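Evening kitchen assistant and cook's helper wanted, Piltier Guest House, Stenness

Season position, start in July, 40 hours per week, room included

The Piltier Guest House is looking for one person who wants to work in our kitchen and breakfast room for the summer season. We are a small house at the edge of Stenness with 3 floors, a garden that goes down to the water, and guests who mostly come to walk and to eat. My name is Eirini Kouris and I run the house together with Bastian Ackermann, who is our cook. I write this advertisement myself, so please excuse when my English is sometimes a little stiff.

The work

Your day begins at one o'clock in the afternoon and ends at nine thirty in the evening, with a half hour for eating together with us. You work five days. Tuesday is always free, because the kitchen is closed on that day, and the second free day we decide together each week when we know the bookings.

In the afternoon you help Bastian with the preparation. This means washing and cutting vegetables, cleaning fish (he will show you, if you never did it), making the dough for the next morning, and putting away the deliveries when the van from Wusham arrives. From six o'clock you help to plate the food and carry it to the tables. After the service we clean the kitchen all together, also Bastian and me. The person who leaves first without asking will hear about it the next day.

Two evenings in the week we offer a fixed dinner with only one menu, and these evenings are the busiest. On the other evenings the guests choose from a short card. In the kitchen there is a list on the wall with all allergies of the guests who are staying. You must read it every day when you come in, even if you read it yesterday.

The tables and the counters

We take care how the rooms look, and a part of your work is there too. Liya Wolde is responsible for the breakfast room and the small tea corner, and on three afternoons in the week you will help her for one hour before the kitchen work begins.
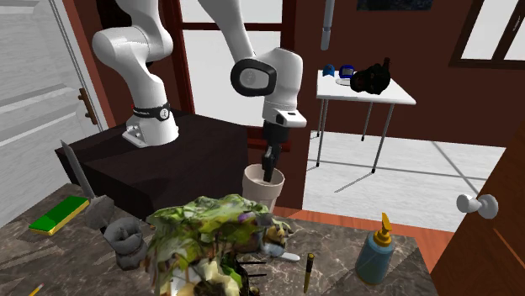

Liya changes the tables with the season and she has her own ideas about it, which you will learn quickly. She buys most of the plants from a grower in Wusham and she does not like flowers in vases, as they make more work and last a short time. What she likes is one big potted plant on a dark stone counter, with leaves in green, yellow and purple, and a simple cream cup standing not far from it. You do not need to know the names of plants. You need to water them when she asks, take off the dead leaves, and wipe the counter so that no earth stays there when the first guests come for tea at four.

Who we are looking for

You do not need a diploma for this position. It is good if you have worked before in a kitchen, a café, a canteen or a big family. More important for us is that you come on time, that you wash your hands without being told, and that you say it when you did not understand something. I was myself for long years the one who did not understand, so I will not be angry.

You should be able to stand for many hours and to carry boxes down the cellar stairs, which are steep. You should speak enough English to talk with guests about simple things, such as what is in the soup. French is welcome but not necessary. You must be at least eighteen years old and have the right to work here. We can't help with visas this year.

Smoking is possible only behind the bicycle shed. Dogs are unfortunately not possible at all, because of Bastian.

What we offer

We pay by the hour, every second Friday, and the tips are shared equally between kitchen and service. I will tell you the exact hourly pay in my first answer to you, so that you can decide before we talk longer.

The room is on the top floor, with a bed, a desk, a sink and a window to the garden. The bathroom you share with one other person. For the room we take 129 per month out of the pay, and this includes heating, internet and the washing machine. If you live in the area and do not need the room, we take nothing, of course. All meals on working days are free. On your free days you may cook in the kitchen in the morning, if you leave it as it was.

You get 2 aprons and 3 kitchen shirts from us. Trousers and closed shoes you must bring by yourself, and please bring shoes which do not slip.

The bus to Wusham stops in front of the church, and the last one comes back at ten past eight in the evening. There is a bicycle you can borrow. The brake in the front is weak.

How to apply

Please write a short letter, one page is enough, and tell us what you have done until now and from which date you can start. A photo is not needed. Add the name and telephone number of one person who has worked with you. If you have food intolerances or a health problem that is important for kitchen work, you can tell us later, when we meet.

Send the letter to Manon Desjardins, who does the office for us in the mornings, or bring it to the reception between nine and noon. Manon answers every letter, also when the answer is no. We invite the people we would like to meet for one trial afternoon from one o'clock to five. The trial afternoon is paid and you eat with us after.

The position stays open until we have found somebody. When this page is taken away, it is filled.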